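Lista de revisión del escenario y del material, sala Wadilholm, concierto de octubre

Rellenada por Kianoush Zarei (sonido y montaje). Copia para Celeste Ledesma, que canta y también firma el contrato con la sala.

Escribo en español porque la sala lo pide así. No es mi primera lengua, por favor corregidme si una palabra no es la correcta. He puesto **OK**, **Pendiente** o **No** en cada punto y después un comentario, cuando hace falta.

## 1. Corriente eléctrica

- [x] Cuadro del escenario con diferencial probado. **OK.** Probado con el botón, dos veces.
- [x] Líneas separadas para luces y sonido. **OK.** En la gira anterior compartíamos línea en Verkberg y teníamos un zumbido en el bajo durante todo el concierto.
- [ ] Regletas sin daños. **Pendiente.** Una tiene la carcasa abierta por un lado. La he apartado y le he puesto cinta roja. No se debe usar aunque falten enchufes.
- [x] Cables de corriente por detrás de los amplificadores. **OK.**
- [ ] Enchufe del lado del percusionista. **No.** Baila cuando se conecta algo. El técnico de la sala debe apretarlo antes de la prueba de sonido.

## 2. Suelo y tarimas

- [x] Patas de las tarimas bloqueadas. **OK.**
- [ ] Tarima de los metales. **Pendiente.** Entre las dos piezas queda un hueco de 3 cm. El trombón se mueve mucho en las canciones rápidas y mira al público, no al suelo. Pido una brida de unión o una plancha encima.
- [x] Cinta blanca en los bordes y en los escalones. **OK.** Visible también con la luz azul.
- [x] Pasacables en la salida hacia camerinos. **OK.**
- [ ] Alfombra de la batería. **Pendiente.** Se levanta en una esquina. La fijaré yo mismo cuando la batería esté en su sitio definitivo.

Quiero añadir una cosa sobre el fondo del escenario. La tela que traemos es la misma de los conciertos de verano, y el certificado ignífugo está en la carpeta verde, junto con el seguro. Si la sala pide una copia, se puede hacer en la oficina, pero el original tiene que volver a la carpeta. 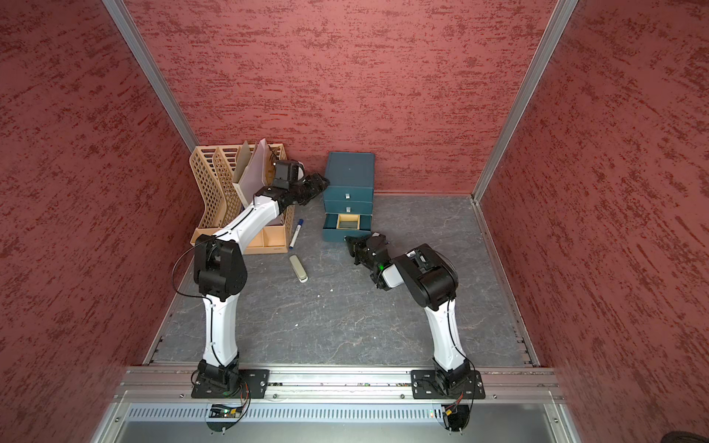 La tela se cuelga de la barra trasera con cuerdas cortas y no toca ningún foco. En la última revisión la distancia era justa en el lado izquierdo, por eso ahora el foco de ese lado va colgado más arriba. Si alguien del equipo de luces lo quiere bajar, primero que me pregunte.

## 3. Altavoces y elementos colgados

- [x] Cable de seguridad en cada foco. **OK.** Revisado uno por uno con escalera.
- [x] Altavoces principales sujetos con cinta de carraca. **OK.**
- [ ] Monitor de Celeste. **Pendiente.** La cuña Diekmann tiene flojo el conector. Funciona, pero si se pisa el cable se corta el sonido. Tenemos otra en la furgoneta y prefiero cambiarla.
- [x] Trípodes con las patas bien abiertas y fuera del paso. **OK.**

## 4. Nivel sonoro

- [x] Limitador de la sala conectado. **OK.** No está permitido puentearlo, y tampoco lo queremos.
- [x] Tapones para los músicos y para el personal de barra. **OK.** Una caja en cada camerino.
- [ ] Posición de las congas. **Pendiente.** Están demasiado cerca de la trompeta. El percusionista se quejó de su oído derecho después del ensayo, así que le he dado más espacio en el plano, pero falta probarlo con todos tocando.

## 5. Público y salidas

- [x] Aforo de 165 personas escrito en la puerta. **OK.** Los invitados también cuentan dentro de este número. Celeste, por favor, díselo a tus primos.
- [x] Luces de emergencia encendidas. **OK.**
- [ ] Puerta lateral. **No.** Había estuches de instrumentos delante. Los hemos retirado, pero lo marco con «No» hasta que la vea libre otra vez a la hora de abrir.
- [x] Extintores accesibles y con fecha válida. **OK.**
- [ ] Mesa de discos y camisetas. **Pendiente.** Estaba prevista en el pasillo, y el pasillo se hace estrecho. Propongo ponerla al lado del guardarropa. Se vende un poco menos allí, lo sé.

## 6. Carga y descarga

- [x] Rampa seca y con su barandilla. **OK.**
- [x] Cuatro personas para subir el piano eléctrico. **OK.** Con dos no se hace más, ni con prisa. El modelo Skonda pesa mucho más de lo que parece y su estuche tiene las asas muy bajas.
- [ ] Guantes. **Pendiente.** Quedan 3 pares. Comprar más.
- [x] Botiquín en la furgoneta y otro en el camerino. **OK.** Repuse las tiritas, que los guitarristas gastan sin avisar.

## Comentarios generales

Los dos puntos con «No» (el enchufe y la puerta lateral) tienen que estar resueltos antes de dejar entrar al público. Los pendientes los repaso con el técnico de la sala durante la prueba de sonido. Si la tarima de los metales no se puede unir bien, los metales tocan a nivel del suelo, y cambiamos los micrófonos de altura. Ya lo hemos hecho así otras veces y suena bien.

Celeste me preguntó si puede bajar a cantar entre la gente en el último calipso. Puede, con el micrófono inalámbrico y por la escalera de la derecha, que es la que tiene pasamanos. Por la de la izquierda no, porque allí pasa la manguera de cables. Una persona del equipo la espera abajo con linterna.

Segunda revisión: a las 9 de la noche, con las puertas todavía cerradas.

K. Zarei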